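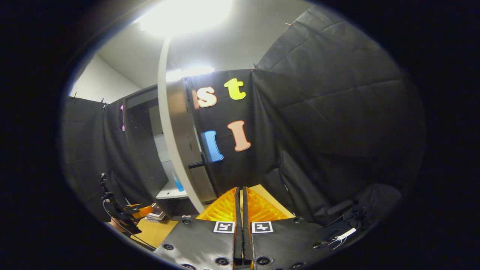
Robot Learning Group, Department of Mechanical Engineering, Trurncombe

Teaching with the hand: news from the letter task

June
By the Zolik project team
Shares: 10 | Comments: 3

Since the spring the Zolik project has a new place to work, in the small laboratory at the Corley building. Many colleagues have asked what we do there behind the black curtains, so we were invited to write a few words for the newsletter.

The aim of Zolik is to teach a robot simple handling work by showing it. The person who shows does not write any program. He or she takes a gripper in the hand, does the task in the normal way, and the camera on the gripper records everything from its own point of view. Later the same kind of gripper is put on the robot arm, and the arm should do what the person did. We also teach by remote control, where the person moves a small leader arm and the robot copies it, but in this half of the year most of our work was with the hand-held gripper.

The present task is with foam letters. They are attached to a panel of black fabric at the back of the table, and the gripper has to take one letter and bring it down to the wooden table top. A yellow "t", a blue letter, a salmon-pink one: for a person this is a matter of a second. For our gripper it is harder. Foam is soft, so if the fingers close too much the letter folds, and if they close too little it stays where it is. The letters are also often a little tilted, and the straight ones look the same as each other except for the colour. We have had long discussions at lunch whether such a letter is a capital "I" or a small "l". The file names now say only "straight letter", and the discussions are finished.

The orange pads on the fingers are new. The earlier ones were smooth, and the foam slipped from them, above all when the person was pulling from the side. The new pads have a diamond grid and they are softer, so they follow the shape of the letter a little. On each finger there is also a small square marker in black and white. The camera sees both markers, and from the distance between them the software calculates how far the gripper is open. We ask everybody who takes part not to put a thumb over the markers. It happens more often than one would think, and then the recording has a hole in it and must be thrown away.

Until the end of last month we recorded 3,255 demonstrations with the letters. After checking, 1,456 of them went into the first training set. This sounds like a big loss, and when we saw the number we were not happy. But a large part of the rest is not bad work. In the first weeks we used the old pads, and we decided not to mix old and new in one set. Other recordings were too fast. People who have done the task many times begin to move very quickly, almost with a throw, and the arm cannot follow such a movement safely. So our advice to a good demonstrator may sound strange: please be slower than you would like, but do not stop in the middle. A stop is also learned. In one early test the arm went to the letter, waited politely in front of it for some seconds, and only then closed the fingers — exactly as one of us used to do while thinking which letter was next.

The fabric has also a story. At first we worked with the bare walls of the laboratory, and the recordings from the morning and from the afternoon looked like two different rooms. Now there is black fabric behind the letters and a quilted one along the right side, held with metal clips. The ceiling light is still too strong for our taste. When the gripper points upwards, the picture becomes almost white in that part, and the position tracking is less certain. We have asked for a lamp which can be dimmed. The request is with the building office.

What does the robot do with all this? With the first training set it takes the letters from the upper row quite well. The lower row is more difficult, and we think the reason is in our own recordings: most of us stand while we demonstrate, and we come to the lower letters from above, at an angle which the arm does not reach easily. During the next weeks we want to record the lower row again while sitting. The robot also learned one habit we did not intend to teach. After putting a letter down it gives it a small push with the side of the finger, to make it lie straight. Several of us do this without noticing.

After the summer we would like to try the same method with cable handling, together with the company Altıntaş, which makes plugs and connectors. Cables are much worse than letters, as everybody who has looked at the corner of our table will believe.

For this we need more hands. If you work at Trurncombe or Corley and have one hour free, you are welcome to come and record with us. Experience with robots is not necessary. Left-handed people are especially wanted, because at the moment almost all recordings are made with the right hand. The gripper is not light, so we make a pause after every 10 demonstrations. Please leave large rings and loose bracelets at the door, and come to the laboratory at 2 p.m., when somebody from the team is always there to explain the start and stop button.

Comments (3)

Workshop reader
Nice to see the pads in use. If they begin to tear at the edge, bring them back early please, it is easier to print a new pair than to glue. Which softness did you keep at the end?

Zolik team
Thank you! We kept the softer one of the two you made. The other is in the drawer for the cable task.

Left-handed in Corley
I would like to come. Is it a problem that I have small hands? The last gripper I tried in your old room was made for a giant — I needed both hands to close it.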